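To: shirima-users
Subject: Re: Needle driver jaws opening during autonomous suturing
Date: 3 Jan 2020

> We had a left needle driver open its jaws between stitches while the
> Flaker planner still had the needle marked as held. The arm went on
> with the motion for the next stitch. No fault raised, nothing on the
> console. We are on Shirima build 342. Has any other site had this, and
> is it the driver or the planner? We are holding off on more runs
> until we hear something.

Yes, we have had it at Nurkenbridge, on the same build. It has come up 4 times in 21 runs since May. I would call it a grip state problem in Shirima. Flaker only acts on what it is told, and it was told the jaws were closed.

In each case the operator caught it by eye and hit the stop. The logged state reads "closed, needle held" right up to the stop, so if you go only by the log you won't find it. You have to put the video next to it.

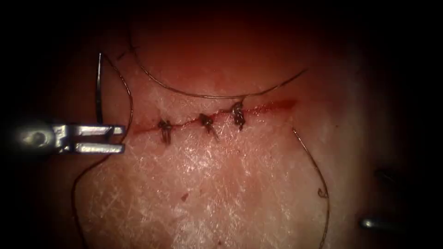 Fixed camera. Left driver open, needle standing above the jaws, three knots tied.

The cause, as far as we can tell, is how the grip state gets set. Shirima reads jaw position at the motor end and does not look at the jaw tips. If the cable has some slack in it, the motor can sit at the closed position with the jaws apart. There is a second check on motor current, but on this build it runs once when the needle is first picked up and then not again until the next handoff. Anything that happens in between is missed.

We pulled the current trace for the last one. It drops at sample 1,516 and stays low. With the check running all the time, that would have stopped the arm well before the operator did.

The wrist view was not much help to us for deciding whether the grip was good. The shaft is very close to the lens and blurred, and the driver head is bright enough that we would not trust a detector on it.

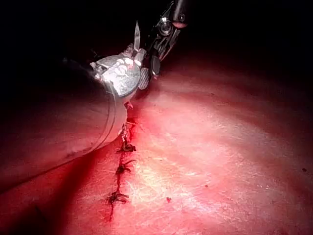

Wrist camera, with both instruments at the top end of the closure and four knots along the seam.

For your question about holding off, I would. A loose needle near a moving arm is a bad thing to have even on a bench, and the planner will keep driving toward the next entry point as long as the state says held. If you do need to run, this is what we do for now:

Set the current check to continuous in the grip config.
Pause before every handoff and have the operator confirm the jaws on the fixed camera.
Re-tension the driver cables at the start of the day.
Keep a hand on the stop.

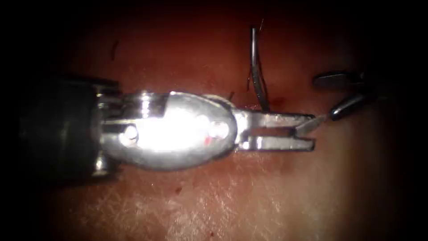
The pause adds time to every stitch and the operators don't like it, but we have left it in. With the continuous check on we also get false stops when the jaws press on tissue, and I have not found a threshold that gets rid of those without hiding the real drop.

I have sent the logs and traces to Unddale, who maintain the grip module. They have asked for a trace from a second site. If you still have yours, please send it to them with the build number and the cable service date.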